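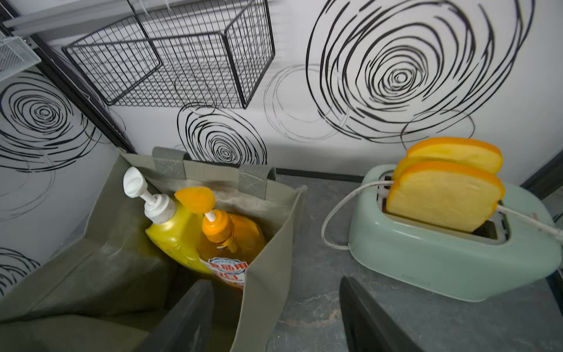
Figure 2. Open wire basket hung below a wall rail.

4.2 Where things get put back

Diary entries first, then the home visits. The diary set is 2,557 entries from 50 households, all in Proltham, all renters. Each entry is one item put away: what it was, where it went, who did it. Entries with no place given were dropped before coding (see 3.4).

The main split is open vs. closed storage. Open means you can see the item without moving a lid, door or drawer – wire baskets, rails, shelves, hooks. Closed is everything else. Fabric bins were a problem. No lid, but tall sides, so from across the room you can't see what is in them. We coded them as a third group, "deep open", after the first coding round went badly. Lucero Arango and Kittipong Thongsuk coded the same 200 entries separately and nearly all the disagreement was bins. With the third group added, what was left was mostly bad handwriting.

For open storage, 71 percent of items went back to the same place they came from. Closed was lower and deep open lowest of the three. We had expected closed to do worst, going by the pilot in Clirnero, but the pilot homes were larger and had real closets. Not a fair comparision, and we don't lean on it.

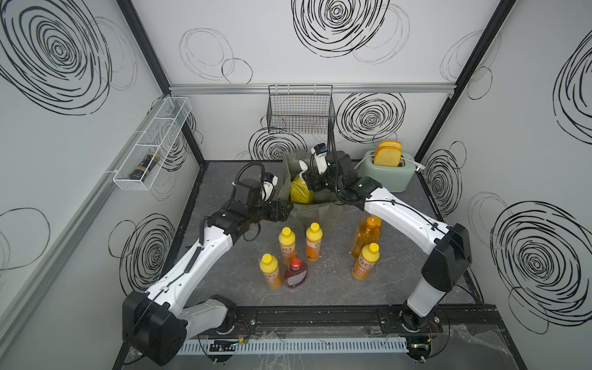 Figure 3. Deep open storage: gray-green fabric bin with a pump bottle of cleaner in it, yellow-capped orange bottles on the tabletop in front.

Cleaning products need a separate word. They move more than anything else in the diaries except phone chargers. Under the sink in the morning, bathroom by noon, then a bin or the floor next to a bin. People wrote things like "put it with the others" and the others turned out, at the visit, to be in two rooms. Tall bottles were often left outside a bin even when there was room inside it. When asked, people said they fell over. One household on Castaño Street had given up and kept all sprays on the windowsill, which we coded as open.

Height of the storage spot also matters but we have it only for the visits, not the diaries, so no test is reported. Same for labels. Very few homes had any, and the ones that did had them left over from moving.

Household size made little differnce once storage type was in the model. Number of adults, same. Children under five did matter, mainly by pushing cleaning products up and out of reach – this is taken up in 4.3 along with the kitchen results.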